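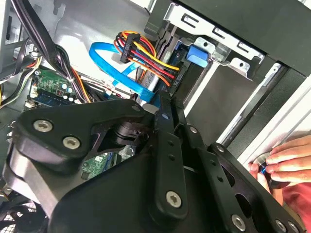 Alberg, a small firm on the edge of Vundonham, has spent most of the past year recording people and robot arms taking desktop computers apart. The recordings go into a project called Oda, which is meant to produce a controller that can strip a used machine down to its sortable parts: drives, memory, fans, cables, board, case. I spoke to the engineer in charge of data collection on 19/01/2023, between two recording sessions, at a bench with two open cases on it.

The first thing she wanted to clear up was the word "disassembly". Oda doesn't cover the whole of it. Opening the side panel is left out, as is anything involving glue. What remains is a list of short tasks, each with a start state and an end state that can be checked by looking. Unplugging a data cable from a drive is one task. Pulling a drive out of its cage is another. The two are recorded separately even when they follow on from each other on the bench.

"If you record the whole strip-down as one long take, you get something that looks impressive and is very hard to use," she said. "An operator makes one mistake eight minutes in and you have to decide what to do with the other eight minutes. With short tasks you throw away one short recording."

The limit is set in the recording software. An episode can run for up to 70 seconds, after which it is closed and marked as timed out. Most finish well inside that. Timed-out episodes are kept on disk but left out of training, and she reads through the list of them each week to see which tasks keep appearing on it. Latched connectors are the usual entry.

I asked why desktop computers, given how little standard there is between one case and the next.

"That is the attraction. The parts are standard and the case isn't. A drive is the same size wherever you find it, the connector is the same shape, the screw is one of a few. But the cage may face you or face sideways, and the cables go wherever the last person pushed them. So the thing you want the system to learn, which is how to get a gripper onto a connector in a cluttered space, comes up over and over in slightly different form."

The set at present has 191 cases in it. They arrive in batches from a trade recycler, and are chosen for variety of layout before anything else. A case that duplicates three already on the shelf is sent back. Each is given a number on arrival, and the number is stored with every episode recorded in it, so that whole cases can be held back for testing. She was firm on this point. Holding back random episodes, she said, gives a flattering result, as the system has by then seen the same cage and the same cable run many times over.

"We did it the wrong way at first. The figures were very good. Then we put a case on the bench that had come in that morning and the arm went for the edge of the drive cage and tried to unplug it."

The arm is a stock item. The gripper is Alberg's own, a two-finger linkage in black metal with a camera mounted on the wrist side, looking down past the mechanism into the case. I said that a good deal of the view must be taken up by the gripper itself, and she agreed that it was. An early version had the camera further out on a bracket, with a much cleaner view, and the bracket struck the side of the case whenever the arm reached low. Moving it in cost them part of the picture and ended the collisions.

"People worry about the gripper covering things up. It's a fixed pattern, more or less. The linkage moves, but it moves the same way each time, and the network learns to look round it quite early. What we care about is whether the tips and the thing being gripped are both visible in the last few centimetres. If they are, the rest can be black metal."

A second camera stands on a post beside the bench. It gives the overall layout, and is used in training alongside the wrist view, but she considers it the less valuable of the two. Inside a case it sees mostly the tops of things. Both record at 30 frames a second, with joint positions and gripper opening logged at a higher rate and matched up afterwards.

The matching was the subject she had most to say about. For the first few weeks the clocks on the two cameras and the arm drifted apart in the course of a session, by an amount too small to notice when playing back the video. The trained controller closed the gripper slightly early. They spent some time adjusting the gripper before anyone looked at the time stamps. Synchronisation is now handled by a recording tool called Zemik, written in-house, which checks the offset at the start and end of every episode and refuses to save if the two differ by more than one frame.

"It refuses loudly," she said. "We had it as a warning in the log to begin with. A warning in a log is a way of losing a week."

The tasks themselves fall into two kinds. In the first, an operator drives the arm from a small hand controller and carries out the whole motion. In the second, the work is shared: the arm holds or waits while a person does part of the job by hand within the same space. The person may steady a part, move a cable aside or deal with a thumbscrew, and the arm is meant to keep clear until the hand has gone. The shared episodes are slower to record and need two people. I asked whether they were worth the trouble.

"For our purposes, yes. The line this is intended for will have people on it. If the system has only ever seen an empty case it treats a hand as some sort of odd component. You need a lot of recordings where a hand comes in, does something, and leaves, and where the correct action for the arm is to stay exactly where it is. Doing nothing is surprisingly hard to teach. The data has to contain a lot of it, and the instinct of everyone who cleans up data is to cut it out."

Her team had in fact cut it out. An early cleaning script trimmed any stretch in which the arm did not move, on the assumption that the operator was thinking. It removed nearly all the waiting from the shared episodes, and the controller trained on what was left did not wait. The script now trims only the beginning and end of an episode. Pauses in the middle stay in and are given a label: waiting for a hand, waiting for a cable to settle, or operator undecided. Only the last is discarded.

Sleeves and gloves are varied on purpose. The same goes for skin tone, watches, and which side the hand comes in from. There is a sheet by the bench that says what each operator should wear in each session, and she described it as the least popular document in the building.

Lighting is varied less than I had expected. There is an overhead panel and a lamp on a clamp. Sessions alternate between panel only and panel with lamp, and the lamp is moved at each change of case. The bright metal of drive cages was the main difficulty, along with screws on the gripper that caught the light and drew the exposure down. They considered painting the screws. In the end the exposure was fixed by hand at a value that leaves the gripper rather dark and the inside of the case readable.

Cables take up most of the recording time. A rigid part such as a drive comes out the same way each time, and 70 good episodes spread over different cases were enough for a usable result. Cables were a different matter. A flat data cable will keep the curl it was stored with, while a bundle of power wires pushes back, and both shift when something else is pulled. Operators are told to grip the connector body and never the wires. The rule has a cost, as there are positions from which the connector body cannot be reached until the cable has been moved out of the way. So a separate task was added, called simply "move aside", in which the arm nudges a cable and then stops.

"It has the loosest end state of anything on the list," she said. "The check is whether the connector can be seen from the wrist camera. It took a long argument to agree on that, and I'm still not sure about it. You can see a connector and not be able to get at it."

Episodes are graded by a second person, who did not record them, on a scale of three: clean, usable, reject. A clean episode has one approach and one grip. A usable one may include a missed grip followed by a recovery. They had at first put missed grips in with the rejects, and brought them back after finding that the controller had no idea what to do once it had missed. Grading takes longer than recording in some weeks, and there has been talk of training a model to do the first pass. She is in no hurry.

"I would like the people to stay in it a while longer. They write notes. Somebody wrote 'the operator was looking at the wrong cable' on a run of episodes, and that was correct, and nothing in the joint data would have told you."

I asked what she would change if the collection were started again. She thought for some time and gave two things. The first was to store the case number from day one; the earliest batch does not have it, and is used only for pre-training. The second was to fix the wording of the task names before anyone began recording. "Unplug drive", "disconnect drive" and "unplug data cable from drive" all exist in the files and all mean the same task, except in one fortnight when they did not.

Part of the set is due to be released in May, with the shared episodes to follow once the consent forms have been gone through. The release will include the rejects, graded and labelled as such. The operator had by then come back to the bench and was clamping the lamp in a new position, and the next session was to be on fan connectors, in a case whose drives had already been taken out.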